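OK so I have to talk about my desk because I finally did the thing I've been saying I'd do since spring. Thread time!

1/ Background: I work from the back bedroom of our place in Gistville, and my desk had turned into the place where mail goes to die. Takeout menus, dead batteries, a bike light, three tape measures (three!!). I was typing in a gap the size of a placemat.

2/ The rule I gave myself was simple. Everything comes off. All of it, onto the bed, so I'd have to deal with it before I could go to sleep. Started at 5 in the afternoon with a podcast and a trash bag.

3/ The pens were the worst part. I had a shoebox of them plus two mugs plus whatever was rolling around in the drawer. I sat on the floor and scribbled with every single one on the back of an old phone bill. 406 pens, pencils and markers. FOUR HUNDRED AND SIX. I don't even write that much!

4/ Almost 200 of them were dead or so scratchy they might as well have been. The good ones I bagged up for the school supply drive down the street, and I kept a small handful for the drawer. I did keep the fat purple highlighter from my first job, I'm only human.

5/ Then the papers. I went through them standing up, which is a trick I picked up from my sister and it works so well. You get tired of standing and you stop reading every old receipt like it's a love letter. Recycle, shred, file, go go go.

6/ Found along the way: a library card from two apartments ago, a Rundari gift card with money still on it (!!!), and the tiny screwdriver I accused my whole family of stealing. I have apologized to most of them.

7/ Once it was bare I wiped it down with warm water and a drop of dish soap, then went over it with a dry towel. I'd forgotten how much I like this desk. White top, light wood edge, nothing fancy. It makes the whole corner feel brighter and I'd had it buried for a year.

8/ New rule: one pen holder on the desk, and it has to be small. Big cups are how you end up with a shoebox. I looked at the plain metal ones, I looked at a cork one from Corkura that was very nice and very sensible, and then I saw a ceramic one with a BEAR on it and that was the end of my research.

9/ It's shaped like a little paper bag with the top folded over, kind of soft and lumpy, the color of sand. And the bear is hanging over the rim like he's checking what's for lunch. I laughed out loud in the store. My cart had lightbulbs in it and this.
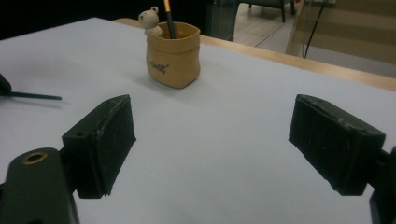
the bear on pen holder duty 🐻

10/ I love that green with the sandy color so much. I keep looking over at it when I'm supposed to be answering email.

11/ A few people asked what I did with the rest of the stuff. Tape, scissors and stapler went in the top drawer in an old baking pan (perfect fit, highly recommend). Chargers are in the second drawer, each one rolled up with a rubber band. The bike light is on the bike!

12/ Next up is the bookshelf behind me, which is scarier because I have feelings about books. I'm going to do one shelf a night and start at the bottom with the cookbooks. If you've got a good way to store loose recipe clippings please tell me, I have a whole folder of them and half are for zucchini bread.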